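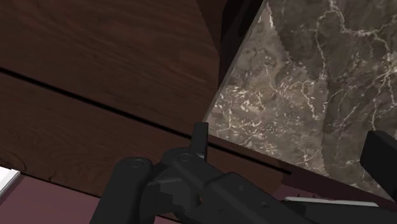 Image credit: Janka Krajčí

Plurby vocal practice mic, quick review

Had this since March, writing it up fast before Friday rehearsal. I sing backup in a soul covers band, 31 songs in the set right now, and needed something for working on harmonies at home without waking the whole building.

Sound first. Warm, a bit thick in the low mids. Fine for me, Carmela Villa (our lead) tried it and thought it made her sound like she had a cold. Rolled off some bass in the app and she was happier. High notes stay clean, no nasty fizz.

App is ok. Slow to open. Pitch tracker is realy good on held notes, useless on runs. Looping works. Lost one take when my phone rang, so put it on airplane mode.

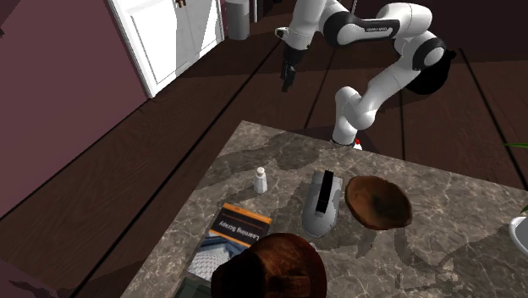
Battery gave me around 52 hours before the first recharge, way more than I expected. The clip is weak though. Slips down the stand during anything uptempo, I ended up using teh one off my old Rerton.

Cable too short. Pouch is nice.

Compared to the Tirnberg I borrowed last year: less crisp, much easier to set up, doesn't pick up the fridge. For stage use I'd still take the Tirnberg.

Four out of five. Would be higher with a decent clip.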